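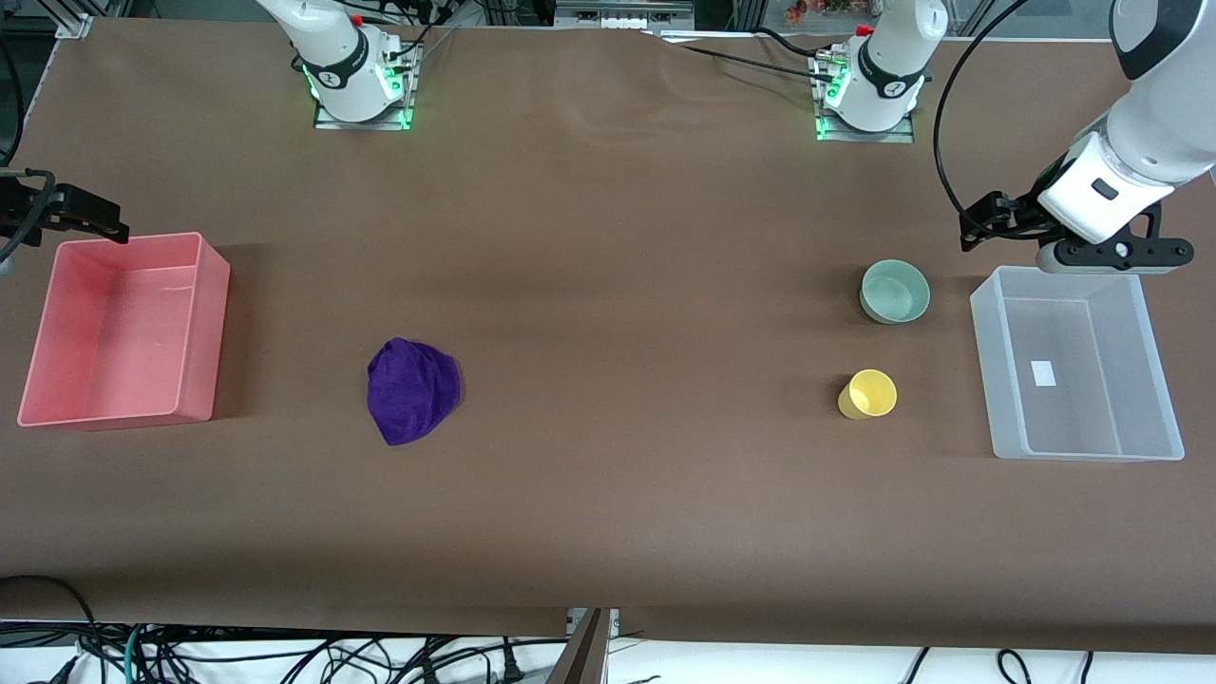 How long does a Polarau kettle descaler block last?

One block does 30 kettles' worth of descaling, if you live somewhere with ordinary tap water and fish it out when the instructions tell you to. If you live in Wiltuditz, where the water comes out of the tap with opinions, expect fewer.

Polarau Descaler Block, unscented
Made by Clandalska
Item 903
Sold in packs of 2
In stock

What you get

Two pressed blocks of citric acid, each the shape of a bar of hotel soap and every bit as exciting. They come in a cardboard sleeve with a mesh bag to hold the block while it works. The bag has a loop so you can hang it off the spout, and the loop is long enough for any kettle we have tried except the tall Brunner, whose owners are used to making allowances.

There is no fragrance. We did once sell a lemon version. Customers told us their tea tasted of lemon, and we told them that was rather the idea, and they told us it wasn't, and they were right.

How to use it

Fill the kettle halfway with cold water. Put the block in the bag, hang the bag in the water and leave it for fifteen minutes. Take the bag out. Boil the kettle, switch it off at the wall and go and do something else for half an hour. Pour the water away, rinse twice, boil once more with fresh water and pour that away too.

Do not boil the kettle with the bag still in it. The mesh will survive but it goes an odd shape, and Brigitta Oberholzer in our returns department now has a drawer of them.

Let the block dry on a saucer between uses. Left in a puddle it will dissolve quietly by itself, and you will have the cleanest saucer in the street.

What it works on

Stainless steel and glass kettles, plastic kettles, coffee machines with a removable tank, shower heads (take them down first and soak them in a bowl), and the crusty ring at the base of the kitchen tap.

What it doesn't work on

Marble, limestone and anything enamelled. Aluminium will go dull. It also won't shift tea stains from mugs to any degree you would boast of. For those you want bicarbonate and a bit of temper.

Please don't use it in an iron. We get asked every week. The holes in the soleplate block up with loosened scale, which then comes out on a white shirt on the morning of an interview.

Hard water, harder water

The sleeve says to descale once a month. That was written by Leopold Egger, who lives in the hills and has water like melted snow. In a hard water area make it every two weeks. If there are flakes floating in your cup, you have left it too late for a schedule and should just get on with it, possibly twice in a row.

People ask whether a filter jug makes all this unnecessary. It makes it less frequent. You will then be buying filters instead, and we sell those as well, so we have no strong feelings either way.

What customers say

"Kettle is now silent. I had thought the noise was the kettle. Knocked off a star because the sleeve is impossible to open with wet hands." Valentin Gisler

"Does what it says. The instructions are longer than they need to be." Uriel Barrera

"I bought this for the kettle and ended up doing the shower, the taps and my mother's shower. She has not said thank you but she has stopped mentioning the water pressure." Reto Berchtold

There are 1,237 reviews in all. Most say "good" and a fair few are meant for a different product, a garden hose as far as we can tell.

Delivery and returns

Orders placed before noon leave us the same day. The packs fit through a normal letterbox, though not through the sort with a brush in it that fights back.

Unopened packs can be returned within a month. Opened packs can be returned if the block arrived broken, although a broken block works just as well as a whole one and we'll usually offer you part of your money back and suggest you keep it. Put the bits in the bag and tie a knot in the top.

Storage and safety

Keep dry, keep away from children and keep out of your eyes. It stings in a paper cut. If swallowed, drink water and ring a doctor. Wash your hands after handling, especially before contact lenses.

Price change

The price of the twin pack goes up on 8th March. Orders already placed stay at the old price, including ones on back order. The larger box will be back in May, in the same cardboard but with a tab that opens.

Goes well with

Polarau mesh bags, pack of five
Polarau spout brush
Brunner replacement kettle lid (tall model only)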